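Print this page
E-mail this chapter

CHAPTER 5
Working in a Simulated Room

Objectives

After finishing this chapter you will be able to set up a room in the simulator, place a camera at a known position, and explain why a mobile robot needs a reference frame before it can be told to go anywhere. You will also write the first version of the navigation program that your team enters in the class trial in December.

5.1 Why the course starts in software

The student project that runs through this book is a delivery robot called Huduvlow. Teams at Boludstead Technical School have built some version of it each year as part of the second-year automation class. The hardware is simple: two driven wheels, a caster, a distance sensor and a camera. The program is harder. A team that writes and tests its code only on the physical robot spends most of its time charging batteries and carrying the robot back to the start line.

For that reason the first 3 labs are done entirely in Cikano, the simulator installed on the class computers. Cikano calculates the position of every body in the room at fixed time steps and draws what a camera at a given position would record. The program that reads the simulated camera is the same program that later reads the real one. Only the driver changes.

A simulated room is made of surfaces and objects. Surfaces have a shape, a texture and a friction value. Objects also have a mass, unless they are marked as fixed. Texture has no effect on how a wheel grips the floor. Students often assume that a wood texture brings the friction of wood with it, and then lose an afternoon looking for an error in the motor code. Set the friction value yourself and write it in the lab record. 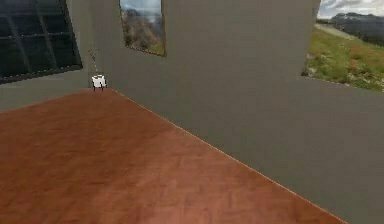 The camera has its own coordinate frame, separate from the frame of the room. In the room frame, x and y lie in the plane of the floor and z points up. In the camera frame, z points forward along the line of sight, x points to the right and y points down. A point on the floor therefore has one set of coordinates in the room and another in the camera, and the second set changes each time the camera moves. Section 5.3 gives the transform between the two.

Straight lines are useful here. The line where a floor meets a wall is straight in the room and stays straight in the camera view, as long as the lens model has no distortion. Its slope in the view depends on the position and heading of the camera. If the position is known, the slope can be used to check the heading. Large walls of one flat color are much less useful — a program that tracks small points of contrast finds very few there, and its estimate of position begins to drift.

5.2 The team and the lab record

Teams have up to 5 members. Each team names one person to keep the lab record and one to keep the code. The two jobs should not be held by the same student. In the sample record used in this chapter, Hsin-yi Hsu keeps the record and Chun-hung Lau keeps the code. Their first entry reads:

9/28/25. Loaded default room. Camera height not written down, so run 2 could not be repeated. Friction left at default. Run 11 is the first one with all settings saved. Use run 11 as the baseline. — H. Hsu

The entry is short, but another team could start from it. It states which run to trust and what was missing from the others. Follow the same pattern in your own record: settings first, then the result, then any change to be made before the next run.

Before you begin Lab 5A, copy the default room to your team folder and rename it. Do not edit the shared copy. Teams using the Kuo controller board should also read the wiring notes in Appendix B, although the board is not needed until the robot leaves the simulator.

Print this page
E-mail this chapter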